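4.2 Season ticket pricing and how supporters talk about it

We turn now to the clubs themselves, and it seems only fair to begin with Pallodbridge, whose supporters were so generous with their time. When the club raised its season ticket prices in July, 500 members wrote to the board, and we were kindly allowed to read every letter. Most were far gentler than the message boards had led us to expect.

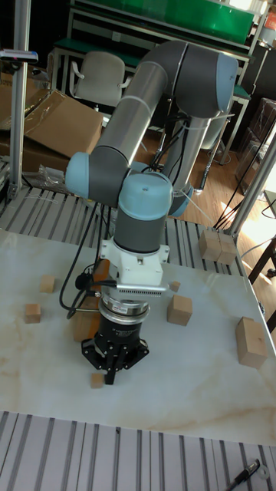 Agustina Durán felt that the price itself was never the trouble, and that people would have paid it gladly if the club had told them before the newspapers did. We heard much the same in Bridport, where the rise was smaller but the hurt feelings — and there were plenty — lasted well into the season.

Letters from families dwelt on the cost of children's seats, while older members wrote mainly about losing their usual places in the stand.

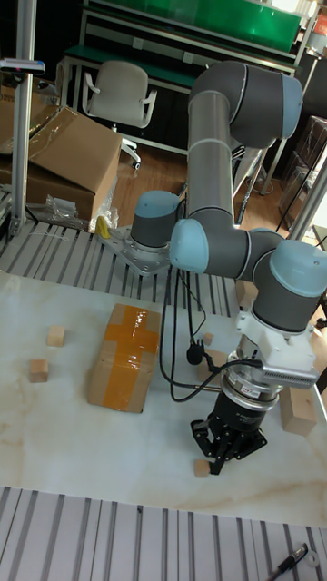
They also wrote, often at lovely length, about the neighbors they had sat beside for years and might not sit beside again.

Figure 3. A robot arm with a gripper over wooden blocks on a marble-patterned tabletop.
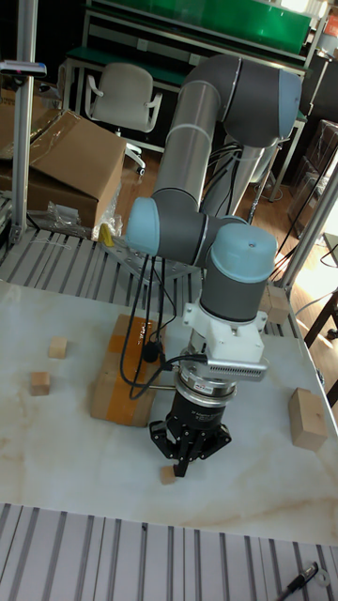

Trust between a club and its supporters is built up slowly, and the letters show how many small dealings go into it. Members rarely judged a decision alone; they set it beside the last one, and the one before that. A club is a bit like the jointed arm over the marble-patterned tabletop, where each link hangs from the one before it, and a board that forgets this will find its newest promise resting on its oldest.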